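Search this guide Search Clear

Section 4: Setting up series recording on the Wandstead box

This section covers recording a whole television series, keeping episodes in order and making room for new ones. Finish tuning (Section 2) before you start.

4.1 Before you begin

You need the Wandstead box connected to your TV, the remote, and a Castico drive plugged into the rear port. The 500 GB drive holds around 342 hours in standard quality. High definition uses more space, so expect less.

Note: The box will not record to a drive that is also being used for photos or music. Format the drive for recording first. Formatting erases everything on it.

4.2 Recording a series

1. Press GUIDE on the remote.
2. Move to any episode of the drama, comedy or serial you want.
3. Press the red button once to record that episode only. Press it twice to record the series.
4. Choose New Episodes or All Episodes. All Episodes includes repeats.
5. Choose the channel. If the program is shown on more than one channel, pick the one you normally watch.
6. Press OK. A red S appears beside each episode in the guide.

If the S is grey, two other recordings are already booked for that time. Press INFO to see which ones, then cancel one or move it to a later showing.

4.3 Start and finish times

Live finals and award nights often run over. Go to Settings, Recording, Padding and set the extra minutes at each end. The factory setting is two minutes before and five minutes after. Padding counts as recording time, so back-to-back programs on different channels may clash.

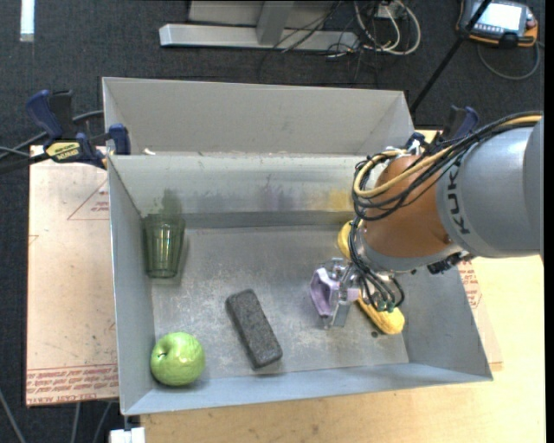
Miltex Home Viewing – Customer Guides Team

4.4 Keeping episodes in order

Recordings are sorted by date. To sort a series by episode number:

1. Press LIBRARY.
2. Highlight the series folder and press the yellow button.
3. Select Sort, then Episode.

Some channels do not send episode numbers. Those recordings stay at the bottom of the folder under the date they were shown. You can rename them by pressing the blue button and typing a title of up to 40 characters.

When a show changes its name between seasons, the box treats it as a new series. Book it again from the guide. The old folder stays where it is.

4.5 Making room

The box warns you when the drive is 90 per cent full. To have it delete watched episodes for you, go to Settings, Storage, Auto Clear and select On.

Caution: Auto Clear cannot be undone. Lock any season finale or special you want to keep by pressing the green button while it is highlighted.

Caution: Do not unplug the drive while the front light is flashing. You may lose the whole library.

4.6 Season breaks

A series booking stays active for 12 months after the last episode. If your show finished in February and has not come back a year later, you will need to book it again.

Guide text checked by Brisa Tlapale, 24th May. Network playback with the Barrera bedroom unit is covered in Section 5.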